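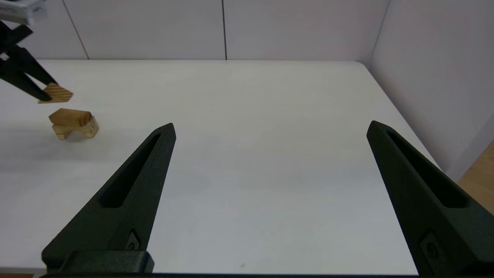 Most advice on cleaning wooden blocks asks you to buy something. I have a 105-piece set from Clakwood, plain wood, and I've never bought the spray. Work on a smooth white tabletop and the dirt shows up at once; a small stack at a time is plenty, with the striped grain easy to check on each piece. Damp cloth, a drop of dish soap, then a dry towel. Don't soak them – whatever the label says about "sealed" wood.

Oil is the other thing people push. I tried Dobson block oil on half the set in June and couldn't tell which half by the end of the month.

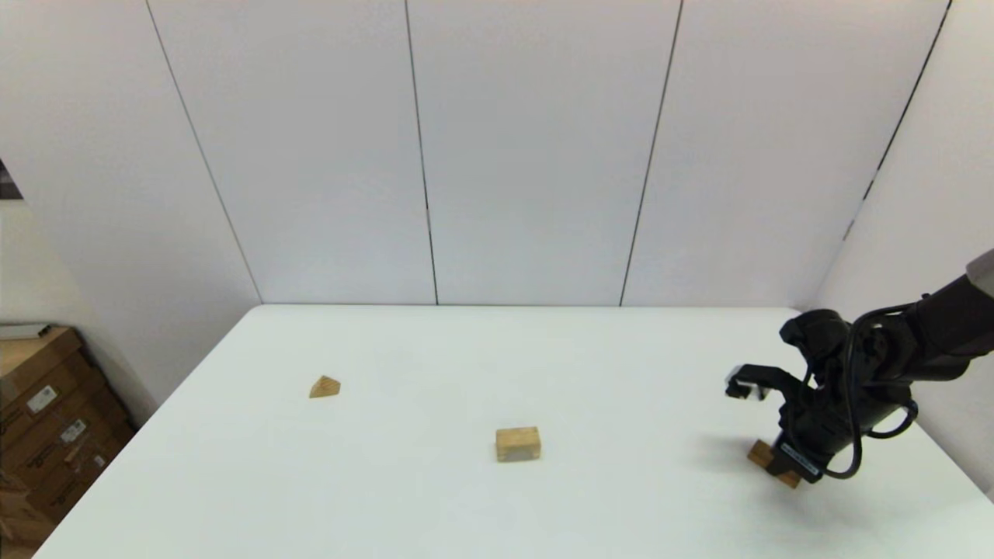
A reader in Cullorbridge wrote that vinegar and water had worked for years on hers, and that the smell was gone by morning. Maybe so. I'd still test one block first. 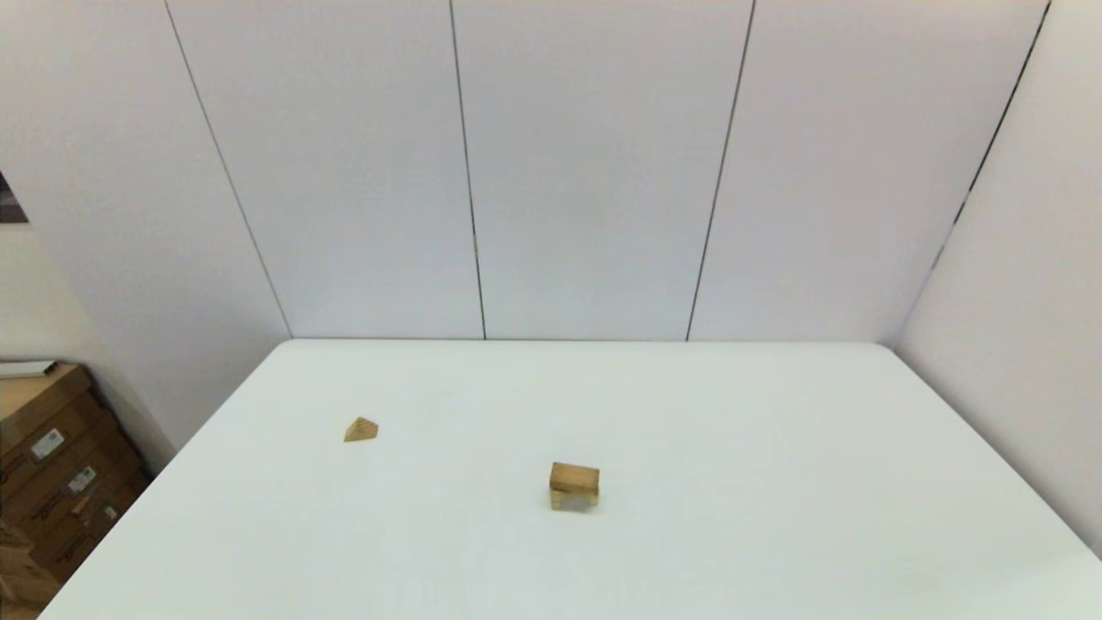 Rough edges need 220 grit and a light hand, always along the grain. Wipe off the dust and let the blocks air overnight before they go back in the box.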